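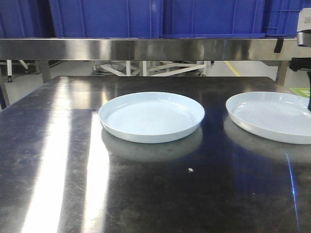 Muruddale, October

Equipment Planner, Robot Dish Handling
Volus – Muruddale site
Full time, permanent

Volus is hiring an equipment planner for its dish handling program. The program develops robot cells that pick up, sort and put down plates, bowls and trays in large kitchens. A lot of the daily work is a robot arm, a steel table and a couple of plates. The rest is what has to be bought, scheduled, stored and replaced so the arm can keep working, and that is the job we are filling.

Until now the engineers have done their own purchasing. That was fine with one cell. We are now planning for four, with the last one going to our Madwood building, and the orders have outgrown the people placing them. The equipment register currently has 248 open lines. Some of them are duplicates and a few are for things we already have on a shelf.

You will report to the program lead and sit with the engineering group. The position has no direct reports.

What you will do

Own the equipment register for the program. Every arm, gripper, table, stand, crate and cable should be on it, with a location, a cost and a date when someone expects to replace it.

Prepare the yearly equipment budget and update it each quarter. The budget covers arms and controllers, grippers and fingertips, work tables and shelving, stands, safety equipment, dishware and spare parts. Dishware is a bigger line than most applicants expect. We buy plates the same way a customer would, by the case and from the customer's own supplier where we can get them, and we have to order again when a pattern is about to be discontinued.

Collect quotes and compare them on total cost. An arm with a low sticker price can need a controller upgrade, a different mounting plate and a service contract billed from the day of delivery. We want those costs on the same page as the price before anyone signs.

Plan lead times. Grippers are usually quick. Arms are slow, and custom steel tables are slower than they should be. You will keep one schedule that shows what has to be ordered by when for each cell to open on time, and you will tell the engineers when a design change moves that date.

Lay out the floor with the engineers. You will not be expected to design a cell, but you will need to read a floor drawing and ask the right questions: where the casters lock, how the cables run, whether there is room to get a pallet jack past the neighboring cell. Shelf space is part of this. We keep a lot in stacking crates above and near the tables, and each new cell needs its own set.

Receive and check deliveries with the shop technician. This means opening boxes, checking part numbers against the order and sending back what is wrong. Expect to spend part of most weeks on the floor in safety shoes.

Run the spares plan. Fingertips, suction cups, cables and fuses should be on hand before they are needed. The current practice is to borrow from the next cell over, and we would like it to stop.

Track leases and loans. Two pieces of measuring equipment are on lease and their terms end at different times. Demo units from vendors come and go, and we have paid for a late return more than once.

Decisions coming up

We would like the new planner to be in place for these. None of them is settled.

Reflective surfaces. Customer kitchens are stainless steel, so our tables are too. Polished steel throws back the overhead lights and gives a second, blurry copy of every plate, and pale dishes are hard on some camera systems in those conditions. The engineers have put forward three ways to deal with it: different cameras, different lighting, or more time spent on software. Each has a budget case behind it, and the cases were written by different people using different assumptions. You will put them on one basis so that the program can choose.

Arms. We can buy the arms for the remaining cells in one order or one cell at a time. A single order gets a better price and ties up most of the year's money in the first quarter. It also commits us to one model before the second cell has been running for long.

Tables and shelving. The current tables came from a restaurant supply dealer and have held up well. The surfaces pick up scratches and wipe marks quickly, as they do in any kitchen, and we do not plan to replace them for looks. The open question is whether the Madwood cell should have the same tables or ones built to a customer drawing.

Belmonte. The Belmonte project will have us handling trays as well as plates. The trays will need wider grippers, possibly a longer reach, and storage we do not have. A first equipment estimate is due in the new year, and it will be yours to write.

What we are looking for

At least 3 years in purchasing, production planning, lab management or a similar job where you were responsible for equipment and the money behind it. Restaurant or food service purchasing counts.

Good spreadsheet skills. Our register is still a spreadsheet. You may recommend something else after you have worked with it for a while.

Experience asking vendors for quotes and reading the terms that come back, including freight, warranty and cancellation.

Clear writing. Much of the work ends up as a one-page note that a busy person has to approve or turn down.

Comfort around moving machinery. You will be trained on the cell safety rules before you go onto the floor alone, and you will be expected to follow them, floor lines included.

Ability to lift 40 pounds with or without accommodation. Lift assists are available in both buildings.

Useful but not required: experience with robot arms or machine vision, a forklift certificate, knowledge of import paperwork, time spent working in a commercial kitchen. You do not need an engineering degree and you will not be asked to program anything.

Hours and place

Monday through Friday, on site in Muruddale. Start time is flexible between 7 and 9 a.m., except on delivery days, when someone has to be at the dock at 7. Budget work can be done from home one day a week after the first few months. Once the Madwood cell is being installed you will travel there regularly. It is a day trip, and a company van is available.

The robot floor is kept cool and can be noisy in the afternoon. There are offices away from it.

Pay and benefits

The pay range is sent to every applicant along with the confirmation email, before any interview. Benefits include health and dental coverage, a retirement plan with a company match, paid holidays and 10 days of vacation in the first year, going up after that. Safety shoes and prescription safety glasses are paid for.

How to apply

Send a resume and a short letter through the Volus careers page, under Muruddale. In the letter, please describe one purchase you planned that went over budget or arrived late, and what you changed afterward. One page is plenty. Letters without this part will still be read, but we will ask for it before going further.

The process has two steps. The first is a phone call of half an hour. The second is a half day on site, paid, with a tour of the cells and a working exercise: you will get a set of vendor quotes for a single plate-handling cell, a floor drawing and a spending limit, and we will ask you to tell us what you would order first and what you would hold. Bring a calculator or laptop if you like – we have both. There is no presentation.

Applications are read as they come in, and the posting stays up until the job is filled. We answer everyone, including people we do not interview.

Volus is an equal opportunity employer. If you need an accommodation at any point in the process, say so in your application or on the phone call and we will arrange it.

Recruiters and agencies: we are filling this one ourselves. Equipment vendors, please do not use the application form to send catalogs. Vendor contacts go through the general purchasing address.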